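What Happens Inside the Drum: Our Term Project on the Front-Loading Washer
Design and Technology, Team Kvaran
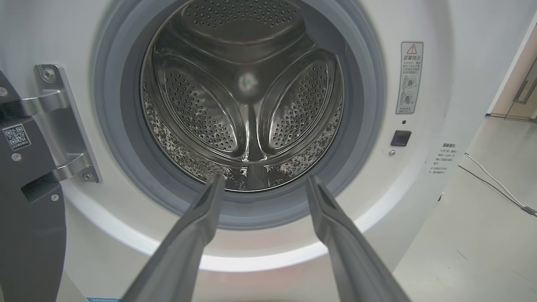
Photo: Team Kvaran

Most of us have put clothes in a washing machine hundreds of times and never really looked inside one. Our team picked the front loader because we wanted something everyone has an opinion about, and we had a great time with it! Sep 3, 2018 was our first meeting, and by the end of that afternoon we already had two pages of questions.

The main one was simple: why does the inside look like that? The drum is stainless steel with rows of small round holes, and it has raised lifters on the wall (ours are shaped a bit like teardrops, with dimples and holes of their own). We had all assumed the holes were just drains. They do let water out, but they also let it in, and during the spin they are the only way out for everything the clothes are holding.

The lifters turned out to be our favorite part. As the drum turns, they carry the laundry up one side until it falls back into the water. That drop does a lot of the cleaning. To see it for ourselves we built a model from a clear plastic tub, which we named Duko, with strips of foam glued inside as lifters. We turned it by hand with 32 small squares of cotton in it, each one marked with a dot of washable ink.

Without lifters, the squares mostly slid along the bottom in one soggy clump. With the foam strips in, they tumbled, and the dots faded much faster. We ran it 4 times each way and the difference showed up every time. Turning Duko too fast spoiled everything, though. The squares stuck to the wall and went around with it, so we learned about spin speed by accident (and got pretty wet doing it).

We also worked out how hard a spin cycle pulls on the clothes. At 1000 turns a minute, a drum with a radius of 25 centimeters gives a force of almost 280 times gravity. At 100 turns a minute it is less than three. We checked that math over and over because we couldn't believe it.

The last part was the door seal, the thick gray rubber ring around the opening. It has to keep water in while the drum moves behind it, so it is folded to give it room to flex. Those folds are also where lint and coins can collect. For our class handout we wrote a short care routine: wipe the folds after the last load, pull the rubber back gently to check underneath, and leave the door open a little so the inside can dry.

If we had more time we would build a second model with curved lifters instead of straight strips and try heavier fabric, maybe denim. Duko's lid also needs a better seal. We used tape, and it leaked on every single run.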